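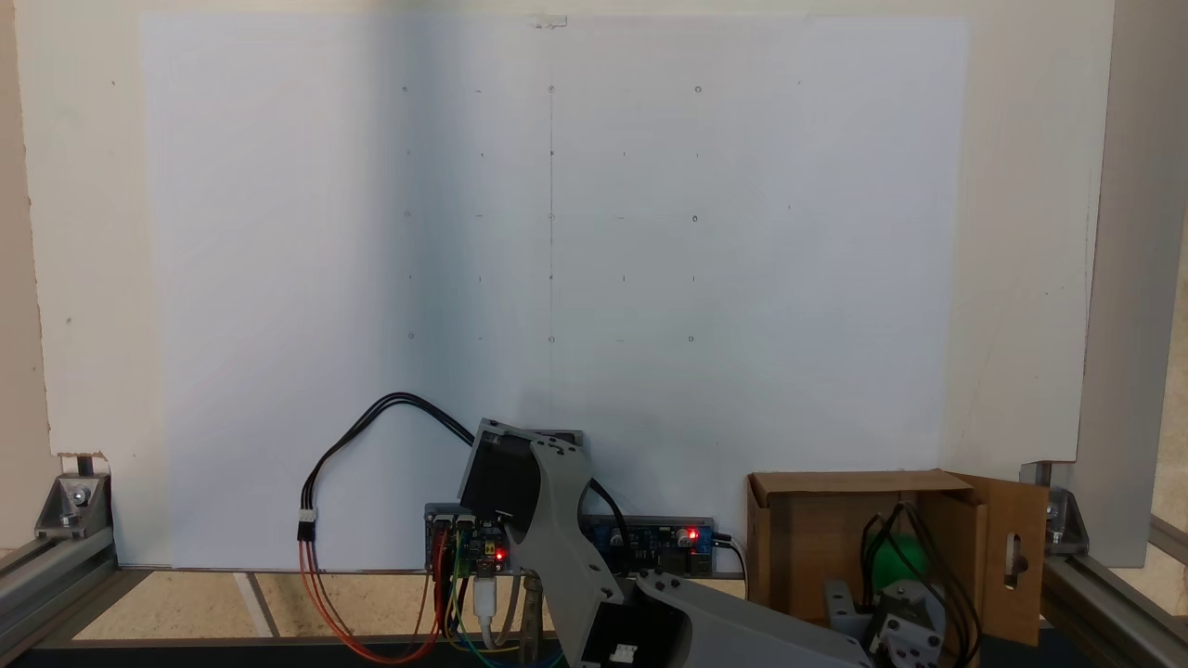
Čestmír Šťastný wants to know if the Valleck roll ever stops curling. Yes, it does! Cut your sheet, roll it backward around the cardboard core, count to 20, and let go. The last few feet of the roll are more stubborn, so I leave those under a couple of big books overnight.

Valleck Table & Wall Paper, white
Item 543
Sold by the roll, 20 yards

I started carrying this paper for my own selfish reasons. I draw out sewing patterns at home, and I was so tired of taping little sheets together and then finding my hemline had wandered off at every seam. Valleck comes off the roll in one long piece, wide enough for a coat back, and it takes a pencil beautifully — even a light, hard one that you plan to erase later. It's matte on both sides, so use whichever one you like.

People buy it for all kinds of things, though. Covering a table for a kids' party, seating charts, garden plans, lining drawers. One customer in Prorkach orders two rolls every April and plots out her whole vegetable patch at full size (I would love to see her living room floor that week).

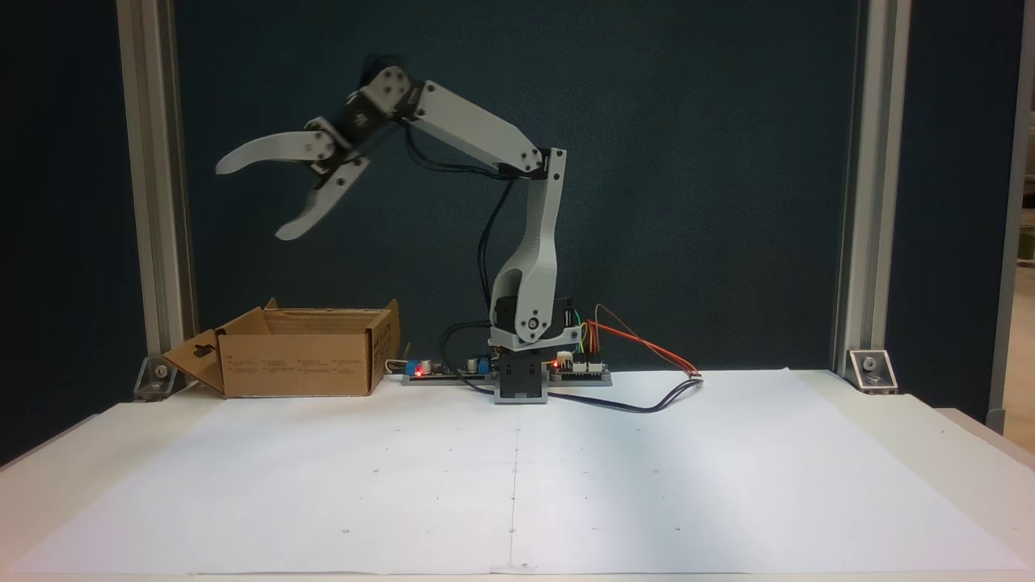
Large white sheet on a white tabletop

Getting a clean edge

I use a long metal ruler and a fresh blade, and I go over the line twice with not much pressure. Scissors are fine for table covers. If you want the paper to hang on a wall, low-tack tape at the four corners is plenty for a short piece, and a strip along the top helps with a long one. Try your tape on a scrap first, please! The Ševčík tape we sell comes away cleanly, but some of the stuff in my kitchen drawer takes the surface right off with it.

Felt-tip markers can bleed through if you linger, so put a second layer under the good dining table. Watercolor will buckle it. For paint you want the heavier Gruditz sheets — they cost more but they stay flatter.

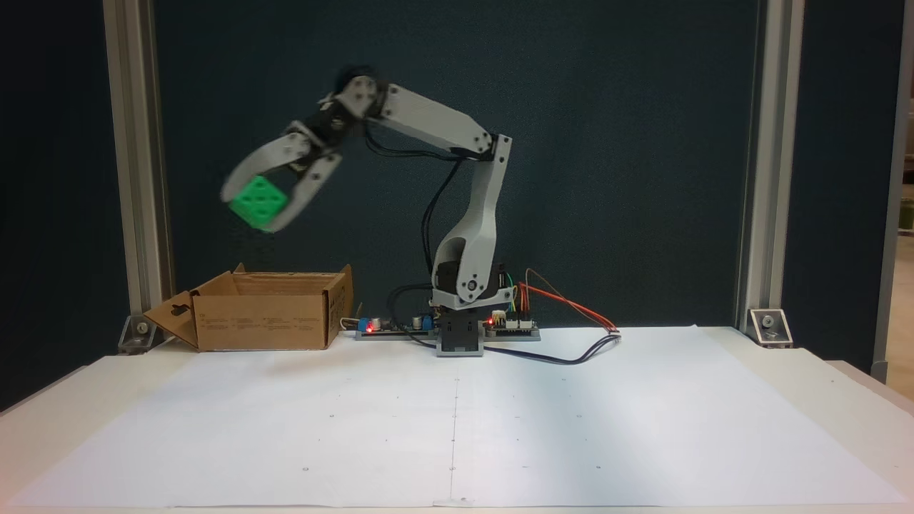
Shipping and returns

Rolls go out in a stiff tube, never folded. Unopened ones can come back within 4 weeks, and if yours shows up with a crushed end, send me a picture and I'll mail you another. Cut lengths are final sale.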